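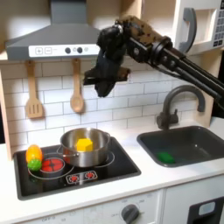

Stalwood Kitchen Chores: Data Card

Version 5
Released December 2022
Maintained by the Household Tasks Group, Ekmont Institute
Contact for corrections: Aparecida Rangel, data steward

Summary

Stalwood Kitchen Chores is a collection of 3000 recorded attempts at small kitchen tasks, carried out by a robot arm at a toy kitchen. It was assembled to help answer a plain question: which household chores can a machine be trusted to do today, and which must still be left to a person? The collection includes failed attempts as well as successful ones, and users are asked to keep both when reporting results.

Tasks

There are 56 task instructions, written in everyday English and grouped into 7 families:

Putting an object into a pot or taking it out
Moving an object between the stovetop and the sink
Moving an object along the counter
Picking up a sponge and setting it down elsewhere
Hanging and unhanging utensils
Turning a knob
Opening and closing a door

Typical instructions are "put the green sponge on the counter", "take the yellow block out of the pot" and "move the pot to the left burner". No instruction involves running water, heat or sharp tools.

Contents of each record

instruction: the sentence given at the start of the attempt
frames: colour pictures from a fixed viewpoint, in time order
arm_state: joint positions and gripper opening at each step
outcome: success, partial or failure, as judged by a person
notes: free text, often blank

Outcomes were judged by two reviewers working separately. Where they disagreed, a third reviewer at the Brandão laboratory made the final decision. The label "partial" is used when the right object was moved but did not end in the right place — for example, a block left resting against the side of the pot.

Collection

Attempts were recorded at two sites, Stalwood and Zastska, using kitchens of the same general layout. Objects were rearranged by hand between attempts. Operators guided the arm directly for the training portion; the test portion was carried out by trained control programs without human help. The two portions are stored in separate folders and should not be mixed.

Findings to date

Simple pick-and-place tasks with firm objects are within reach of present methods when the kitchen is one the program has been trained on. Results fall sharply when the same program is moved to the other site. Hooks, thin handles and doors remain difficult, and instructions that require two steps in order are seldom completed. The group does not consider any program tested so far to be ready for unsupervised work in a home.

Limitations

A toy kitchen is smaller, lighter and cleaner than a real one. Toy food does not tear, leak or roll in the manner of real food, and an unfilled pot gives no indication of how a full one would behave. Progress on this collection should be read as progress in reaching, grasping and placing — it should not be quoted as evidence that a machine can cook or wash up.

Known issues

Part of the Zastska material recorded in September has arm_state values that lag the pictures by one step. The affected records are listed in the file timing_errata.txt. A corrected copy will be issued with the next version.

Permitted use

The collection may be used for research and teaching. Redistribution requires that this card be included without changes. Commercial users should write to the data steward before downloading.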